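# How a Toaster Oven Works

*Reading level: grades 4 to 6. Words in bold are explained in the word list at the end.*

A toaster oven is a small oven that sits on a counter. It plugs into an ordinary wall outlet. It can toast bread, warm leftovers, and bake a potato. It does these jobs with very few parts, and most of them can be seen from the front.

## Where the heat comes from

Inside a toaster oven there are long, thin heaters called **elements**. Many models have some near the top and some near the bottom. An element is usually a tube with a special wire inside it. When electricity flows through the wire, the wire resists the flow. This resistance turns electrical energy into heat.

The same thing happens in a hair dryer and in an electric blanket. The difference is the amount of heat. A toaster oven element gets hot enough to glow orange. A blanket wire stays much cooler.

An element can glow and still look dull in a bright room. It can also be hot enough to burn skin when it is not glowing at all. Color is a poor way to judge whether an oven part is safe to touch.

## Three ways heat reaches the food

**Radiation.** A glowing element sends out energy called infrared. Infrared travels in straight lines, the same way light does. It passes through the air and warms the surface of whatever it hits. Most of the browning on a slice of toast comes from radiation.

**Convection.** The elements also warm the air in the oven. Warm air rises and cooler air sinks, so the air moves in slow loops. The moving air carries heat to the sides of the food. Some ovens have a fan that pushes the air along faster.

**Conduction.** When two things touch, heat moves from the hotter one to the cooler one. A metal rack conducts heat into the bottom of the food. Inside the food, heat also moves by conduction, from the outside toward the center. This last part is slow. A potato can be hot at the skin and still hard in the middle.

## The parts on the outside

The main space inside an oven is called the **cavity**. The food goes there. The rest of the appliance is built to hold heat in that space, control it, or let a person get food in and out.

The door on many toaster ovens is hinged along the bottom edge, so it swings down. A window in the door lets the cook check the food without opening it. Each time the door opens, hot air leaves and room air takes its place. The elements then have to heat the new air.

The rack is made of metal bars with gaps between them. Air and infrared can pass through the gaps, so the underside of the food cooks too. A solid shelf would block much of that heat. On some ovens, hooks connect the rack to the door, and the rack slides forward a little when the door comes down.

Under the cavity there is usually a **crumb tray**. Crumbs that fall between the bars land on it. The tray can be pulled out, emptied, and wiped after the oven has been unplugged and has cooled.
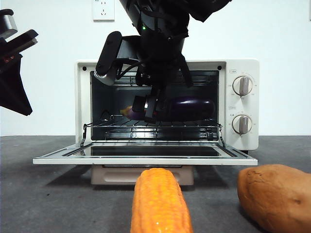
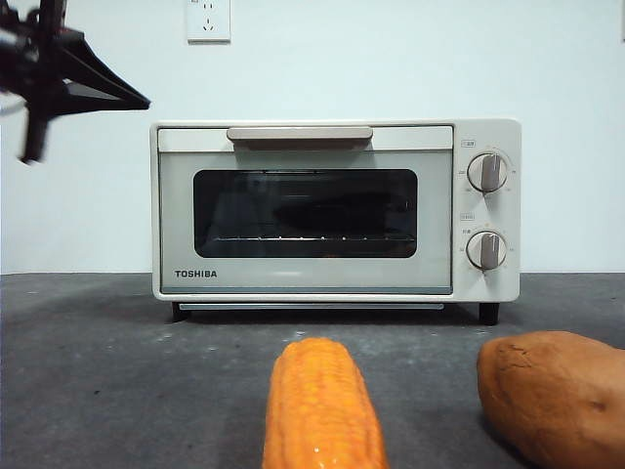
## What the knobs do

A toaster oven with two knobs often uses one for temperature and one for time. The markings around each knob show the settings. The layout is different from brand to brand, so the manual is the place to check.

The temperature knob is connected to a **thermostat**. A simple thermostat contains a strip made of two metals joined together. The two metals expand by different amounts when they get warm, so the strip bends. When the oven reaches the set temperature, the strip has bent far enough to open a switch. The electricity stops and the elements begin to cool. When the strip cools, it straightens and the switch closes again.

This is why an oven may click during baking. The elements turn on and off many times. The temperature goes a little above the setting, then a little below it, and repeats.

The timer knob may hold a spring. Turning the knob winds the spring, and gears let it unwind at a steady speed. At zero, a bell rings and the power to the elements is cut. The ticking sound is the gears.

## Corn and sweet potatoes in the oven

Two vegetables can go into the same oven and cook at very different speeds. An ear of corn and a sweet potato show the difference well.

Corn kernels grow on the outside of the cob. Each kernel is small, so heat does not have far to go to reach its center. The cob underneath is not eaten and does not need to be soft.

A sweet potato is solid all the way through. Heat has to travel from the skin to the center by conduction. A thick sweet potato takes longer than a thin one, even when the two have the same weight. Length makes little difference. Thickness makes a large one.

Both vegetables contain a lot of water. As they heat up, some of the water turns to steam. Cooks poke a whole sweet potato with a fork before baking so that steam has a way out through the skin.

Sweet potatoes also change in flavor. They contain starch, and they contain natural substances called **enzymes** that can break starch into sugar. The enzymes work while the potato is warming up. When it gets too hot, they stop. Slow baking gives them more time, and the potato comes out sweeter.

## Try it: the thickness test

Gervasio Navarrete wrote this test for his science class. It needs an adult to run the oven.

You will need:

- 2 sweet potatoes, one thick and one thin
- a ruler
- a fork
- a clock
- paper and pencil

Steps:

1. Wash both potatoes. Measure each one across its thickest part and write down the numbers.
2. Make a prediction. Which potato will be soft first?
3. Poke each potato with the fork in 6 places.
4. Have the adult heat the oven and put both potatoes on a small pan on the rack. Leave space around them.
5. Every 10 minutes, have the adult open the door and push the fork into each potato. Write down "hard," "partly soft," or "soft."
6. Stop when both are soft all the way through. Have the adult turn off the oven and take them out.

Compare your notes with your prediction. If the results are hard to explain, check whether one potato was closer to the side of the cavity. Temperature is not always even from side to side.

## Safety rules

- An adult should be in the kitchen whenever the oven is on.
- Keep paper, towels, and plastic away from the top and sides.
- Leave open space around the oven. The outside gets hot too.
- Use dry oven mitts. Water conducts heat well, and a wet mitt can burn the hand inside it.
- Do not lean on the open door or rest heavy pans on it.
- If something inside catches fire, keep the door closed. The adult should turn off the oven and unplug it if the plug can be reached safely.

## Word list

**Cavity:** the space inside an oven where food is placed.

**Conduction:** heat moving between things that touch, or through a solid.

**Convection:** heat carried by moving air or liquid.

**Crumb tray:** a shallow tray under the cavity that catches crumbs.

**Element:** the part that turns electricity into heat.

**Enzyme:** a natural substance that speeds up a chemical change.

**Radiation:** energy that travels in straight lines, such as light and infrared.

**Thermostat:** a switch that reacts to temperature.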